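The woman who runs the supply table at Pokness, the Saturday drop-in for people who want to write letters by hand, would like it known that she did not set out to have opinions about pencils. "I had a normal life," she says. "Then people started returning them with the erasers chewed."

She has been at it for two years, in a former shoe store in Costesville. The rules are taped by the door. Take what you need, put it back when you leave, don't sharpen over the rug. Compliance is, in her word, "seasonal." July is the worst.

She keeps a ledger, naturally. By her tally the drop-in has mailed 2,869 letters, and over 20 of those were complaints to the same water company. "They never wrote back," she says. "We think of it as practice." 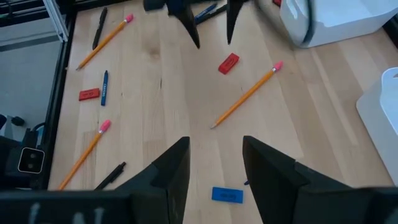 Yellow pencils and black pens on the wooden tabletop.

The pencils are the yellow kind with a pink eraser, and she won't hear of anything fancier. A supplier called Graro once sent a box of mechanical ones as a gift. They went to the back closet, where they remain. "A mechanical pencil is a small appliance," she says. "I have enough appliances."

Pens she tolerates. Black only, after an episode with turquoise that she declines to discuss, except to say that it involved a condolence note.

Does it bother her that things never get put back straight? She thinks about this for longer than I expected. "I used to line them up every night," she says. "Then I'd come in and feel like I was opening a bank." Now she leaves them wherever they roll, goes next door for soup, and deals with the rug on Monday.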